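Notebook, smart speaker bench
July 9, 2024
Entry by Edgars Luik, with notes from So-yul Jin

Carried on with the Marneck speaker after the firmware update. Same unit as in January, reset to factory settings and set up again from the Gatovach app. Setup went through on the second try. The first time it stopped at the Wi-Fi page and the app showed error 117, which the help pages don't list. Turned the phone's Bluetooth off and on, and it went past.

The app still asks for the room name before it has found the speaker. If you go back a page to change the name you lose the Wi-Fi password as well and have to type it all in again. So-yul raised this in January. No change.

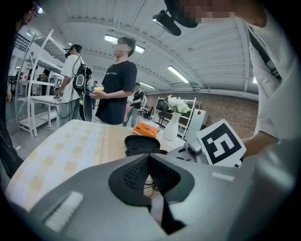

Voice tests next. We read from the same sheet as last time, 133 phrases, one voice each, music off. Timers, alarms and weather all fine. Shopping list is better than it was: it now takes several items in one go and splits them properly, apart from "salt and vinegar crisps", which went in as salt and as vinegar crisps. Lights were slow. The Wundix bulb answered every time, but there was a pause of up to 800 ms before anything happened, and it was worse straight after a timer had gone off. Need to check whether the bulb or the speaker is holding things up. The plug on the same hub switched at once, so I suspect the bulb.

Wake word: it woke to the radio twice while we were having lunch. Both times it was the traffic news. I have written down the words as near as I could remember them, on the back of the sheet.
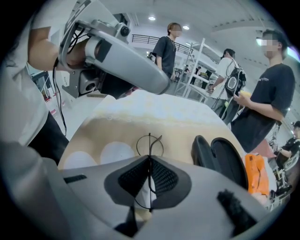 So-yul did the two-voice test. It knew her voice and read out her calendar, then read hers again when I asked for mine. I trained my voice a second time, sitting further back, and after that it got me right. Worth telling people to train it from where they normally sit. The leaflet says to stand close.

Music with the speaker turned up past three quarters: the bass rattles on the shelf and is fine on the floor. Put a folded tea towel under it and the rattle went. Mics seem to hear less well with the volume that high and I had to shout to stop a song. The mute switch on the back works but the light is hard to see from the front.

So-yul's note: the app logs you out when the phone changes language. She switched hers to Korean and back and had to pair the speaker again from nothing. Routines were kept, alarms were not. 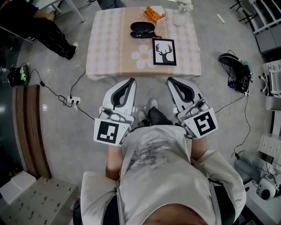

Still to do

Run the light test again with the bulb on hub channel 2.
Try setup on the older phone, Bluetooth off and on again if 117 comes back.
Leave the radio on all afternoon and keep a proper list of false wakes.
Ask Gatovach about the lost alarms. So-yul will write to them, she has the log.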